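Plileo Sorting Cell Safety Kit

Item 137 — Floor labels, tray template, stop-check cards and printed rule set

Overview

The Plileo Sorting Cell Safety Kit is a set of printed rules and markers for benches where a small robot arm picks loose items from a tray and places them in boxes. It was written for training rooms, college labs and small test shops that run one or more arms without a full fence. The kit has no electronics in it and does not connect to the arm. It tells people where to stand, what to check before a run, how to load the tray and what to write down afterward.

The rules in the kit do not replace the risk assessment for your site or the manual that came with your arm. If the manual is stricter than our card on any point, follow the manual.

What is in the box

One rule booklet, spiral bound, 2 copies
One tray layout template, heavy paper, can be trimmed to fit
Stop-check cards, pad of 200
Floor labels, yellow and black, 3 sheets
Cable route labels, one sheet
One wall chart with the start and stop steps in large type

Setting up the bench

Fix the reach line first. Move the arm by hand or at its slowest speed to the farthest point it can get to on each side, and mark the floor outside that point. The line goes where a person's feet would be, and it should be wide enough that someone leaning in still has their head clear of the arm.

Put the target boxes on the side of the tray away from the arm base. The arm then crosses the tray on its way to the boxes and does not swing over the open side of the bench. Boxes should sit flat and square to the tray, with every opening reachable from above.
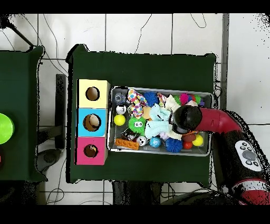

Speed during setup stays at the lowest setting the controller allows. Raise it only after a full pass with no contact between the arm and the tray rim, the boxes or the bench. Any change to the tray position means another slow pass. This includes small changes, and it includes the case where someone bumped the bench and put it back.

Keep the stop control where the operator can reach it without crossing the reach line. If your arm has a stop only on its own body, the booklet asks you to add a second one before anyone works at the bench alone.

Loading the tray

A mixed load is the right choice for most grip tests, but it has to be loaded the same way each time or the results mean very little. Use the template to record which item types went in and where. The booklet sorts items into hard, soft, round and cloth, and each class has its own limit for how high it may sit above the rim. Cloth gets the most attention. With a crumpled aqua towel lying across a cream-white knit, as in a typical mixed load, a grip on one piece can bring the other up with it, and the slack can reach past the rim during the lift. The rule is to treat overlapping cloth as a single item and set the lift height for the longer piece.
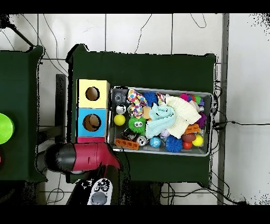
Cables and floor space are covered in section 3 of the booklet. All power and signal lines should follow one route to the bench, away from the side where the operator stands. Several black cables crossing a white tiled floor are easy to see, but a cable that is easy to see can still catch a foot or a stool leg. The booklet calls for covers on any run that crosses a walking path, and for the labels to go at both ends of each cable. Check the plugs at the bench edge before every session and leave enough slack that moving the table will not pull one out.

Using the stop-check cards

Fill in one card per session. The operator tests the stop, writes the result and signs. A failed stop test ends the session — the arm is powered off and tagged until it has been repaired and tested again. Cards are kept with the bench log for as long as your site rules require.

Never reach into the tray while the arm is powered and able to move. A paused program is still a live arm.

Fit and compatibility

The template fits Flarkley and Srithong trays as supplied. For Brokevine trays, trim along the inner dotted line. Other trays can be used if the rim is level and the base does not slide.

Booklet revision 09/11/2020. Customers with an earlier booklet can order the revised pages separately. Refill pads and floor labels are sold under their own item numbers.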